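Gripper week, day 2. Kosier fingers against the Prukix ones, same arms, same laundry. Thread.
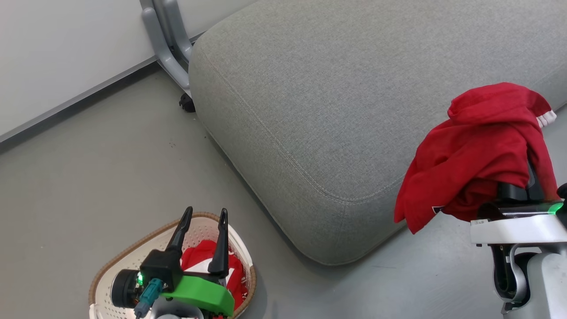 2/ The task is red holiday laundry off the floor and into a basket. Elaine Rezende picked the fabric. Elaine has never had to debug fluffy white trim.

3/ Kosier: 55 tries, 18 drops. Most of the drops were on the trim. It slides out of pointed fingers like it has somewhere to be.

4/ Prukix: softer pads, fewer drops, and a charming habit of picking up the basket too.

5/ Before anyone asks – yes, I retuned the grip force between sets. No, it did not help my mood.

6/ Philomena Amegashie wants the wrist cameras compared next. I want lunch. We are negotiating.

7/ Numbers go up in January, once I can read my own spreadsheet. If you've run either set on towels, send me your force settings.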